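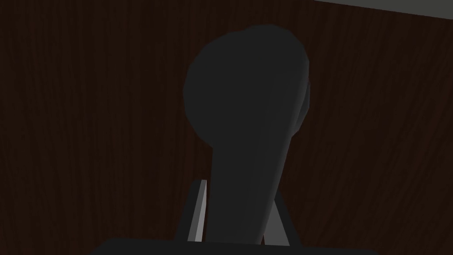
Issue 6, page 5

House-Sitting: The Stuff You Keep Asking Me

I've been house-sitting for five years now, mostly in and near Ollilton, and my inbox is full of the same handful of questions (which I love, please keep them coming!). I've gathered the ones I get most and answered them the way I'd answer a friend over coffee. I do this part-time, I'm no lawyer, and my way of doing things isn't the only way.

How did you get started?

By accident! A neighbor was going away for most of September and her cat hated the kennel, so I moved in with a bag of clothes and a stack of library books. I had such a nice time that I asked if she knew anyone else who needed a sitter. She did, and those people knew people, and by the next summer I was booked almost every month. Word of mouth is still where most of my sits come from.

Where do you find sits if you don't know anybody?

I use Jeveo. You make a profile, you write a bit about yourself, and homeowners post their dates. My first profile was terrible, by the way. It was one long paragraph about how responsible I was. I rewrote it to talk about the animals I'd looked after and what I'd done when a water heater quit on me, and I started hearing back right away. There's also a cork board at the Bralleck feed store that gets more traffic than you'd think, especially from folks with chickens.

Do you get paid?

Sometimes. A plain sit with one easy cat, I'll often do for free, since I'm getting a quiet place to stay. Anything with a dog that needs three walks a day, or livestock, or medicine, I charge for. My most recent long one paid $237 for the week and I thought that was fair. Settle it before you say yes, in writing, even if it's just a text. I've had exactly one awkward money talk in a kitchen with the suitcases already by the door and I never want another.

What do you ask for before the owners leave?

A walk-through, always. I'd much sooner stand there for an hour and feel silly asking where the fuse box is than hunt for it in the dark. I want to know the trash schedule, how to shut off the water, the vet's number, who has a spare key, and any odd habits the house has. Every house has some! I've stayed in one where you had to run the bathroom sink before the shower would get warm. I write it all in a notebook and read it back to them. 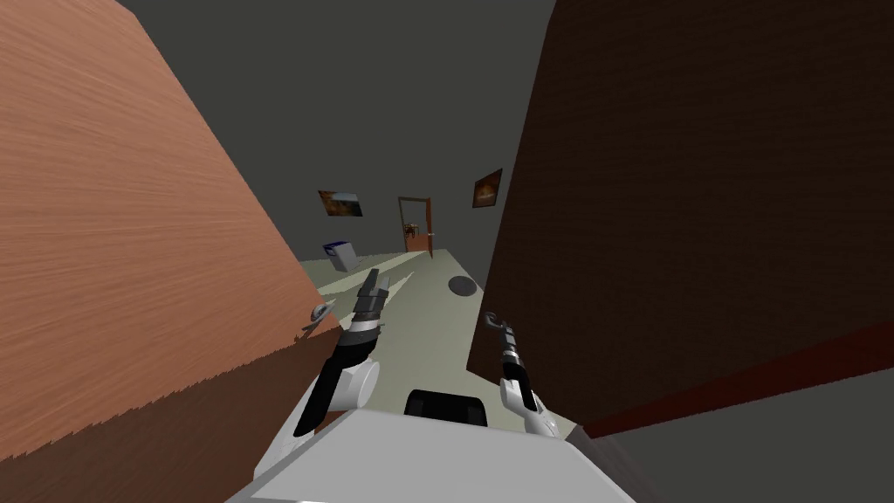 Wood-grain panel with a small silver handle.

What about rooms they don't want you in?

Just ask. People get shy about this and they really don't need to. I say, "Are there any rooms you'd like me to stay out of?" and they're usually relieved that I brought it up. Then I close those doors on the first evening and leave them closed. The one exception is if I hear water running or smell smoke, and I tell them that up front too.

How far will you travel?

I've gone up to 1,000 miles for a sit, but that was a month by a lake and I'd have been foolish to turn it down. For a weekend I like to stay close enough that I can drive home if I forget my phone charger (I always forget my phone charger). If the trip costs me real money in gas, I ask the owners to cover it. Most say yes without blinking.

What do you pack?

Less than I used to. My own pillow, slippers, a flashlight, coffee, a decent knife for cooking, and a set of sheets for when I can't work out which ones are for guests. I also bring an Ongart lunch cooler that I've had forever, so the drive there doesn't end with warm milk. Leave the candles at home. I don't light anything in someone else's place.
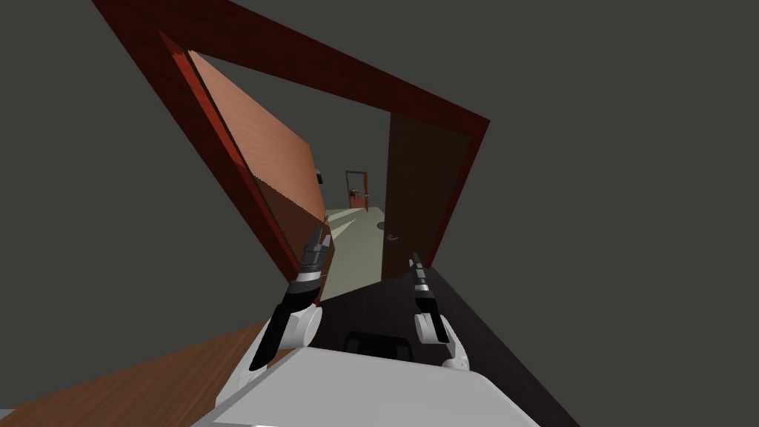
How often should I message the owners while they're away?

Once a day is plenty for most people, and a pet photo beats a long note. I ask on the walk-through whether they'd like more or less than that, and then I stick to it. If something goes wrong I call, even if it's small.

What if I break something?

Tell them the same day. I broke a blue serving bowl on my third sit and felt sick about it all afternoon. I sent a photo, offered to replace it, and the owner wrote back that she'd been trying to get rid of that bowl for years. It won't always go that way, so keep a little of your sitting money set aside for it.

Can I have friends over?

I don't, unless the owners bring it up themselves. One friend for a cup of tea on the porch might be fine, but ask first. And definitely ask before anybody stays the night.

What if the pet won't eat?

Cats especially will sulk for a day. I put the food down at the usual time, sit on the floor nearby with a book, and don't make a fuss. If it goes past a day, or if the animal seems off in any other way, I call the owners and then the vet. Get the owners to tell the vet's office your name before they go, because some offices won't talk to you otherwise.

How do you leave the place at the end?

A bit cleaner than I found it, but I don't move anything around. Sheets in the wash, dishwasher emptied, trash out, fresh milk in the fridge if they're getting in late. I leave a page of notes on the counter about how the animals did, plus any mail that looked important.

Would you do a whole year of it?

I've thought about it! A couple I met over in Bralleck lives that way and they seem happy. I'd miss my own tomatoes, though, and my own bathtub. Ask me again next issue.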